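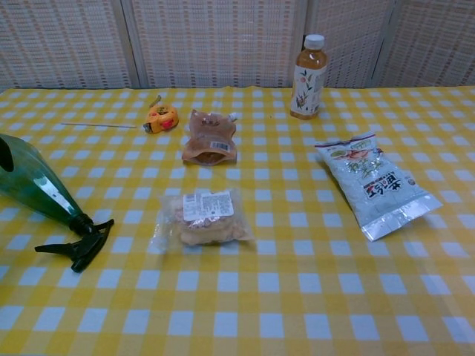

Tea, snacks and a tape measure on the yellow and white gingham cloth.

How to mark out a flag football pitch on a park field

You can put a full junior pitch down on any flat piece of grass in under an hour, provided you square the corners properly at the start. The sizes below are the ones we use at Grolport for the under-12s. Check your own league's rules first, as some play on a shorter field.

What you need

A long surveyor's tape (30 metres or more)
A ball of string
Four corner pegs and a mallet
Flat disc cones in two colours
Line paint, if the park allows it

The playing area is 64 metres long and 22 metres wide. That includes an end zone of 9 metres at each end, leaving 46 metres between the goal lines. Leave at least three metres of clear grass on every side.

Step 1: Walk the ground

Go up and down the whole area before you unroll anything. Look for holes, glass, sprinkler heads and dog mess. If there is a slope, run the pitch along it so that both teams get the same footing across the width.

Step 2: Set the first sideline

Knock in a peg where you want the first corner. Measure 64 metres in a straight line and knock in the second. With a 30 metre tape you will have to do this in three goes, so tie string to the first peg and pull it tight towards the far end before you measure. Follow the string and you won't drift.

Step 3: Square the corner

Measure 9 metres along the sideline from the first peg and put down a cone. Then measure 12 metres out from the same peg, at what looks like a right angle, and put down another. The distance between the two cones should be exactly 15 metres. If it is more, swing the second cone in towards the sideline; if it is less, swing it out. Keep it 12 metres from the peg while you do this.

Leave the first cone where it is when you have finished. It also marks the goal line.

Step 4: Finish the rectangle

Carry on through the second cone to 22 metres and knock in the third peg. Repeat from the other end for the fourth. Now measure both diagonals. They should match to within a hand's width – on a pitch this size they come out at 67.7 metres. If they don't match, go back to step 3.

Step 5: Goal lines and halfway

Put cones on both sidelines 9 metres in from each end for the goal lines, and 32 metres in for halfway. Use the second colour for these so the players can tell them from the ordinary sideline cones.

Step 6: No-run zones

Measure 4.5 metres from each goal line towards the middle and place a pair of cones. Teams must pass from inside this area. If you are painting, use a dashed line.

Step 7: Fill in the sidelines

Space the rest of the discs every five metres or so. Take the string and pegs up before anyone warms up.

Painted lines last two or three weeks in May and less once the grass is growing fast. Go over them before they fade completely and you can skip the measuring next time.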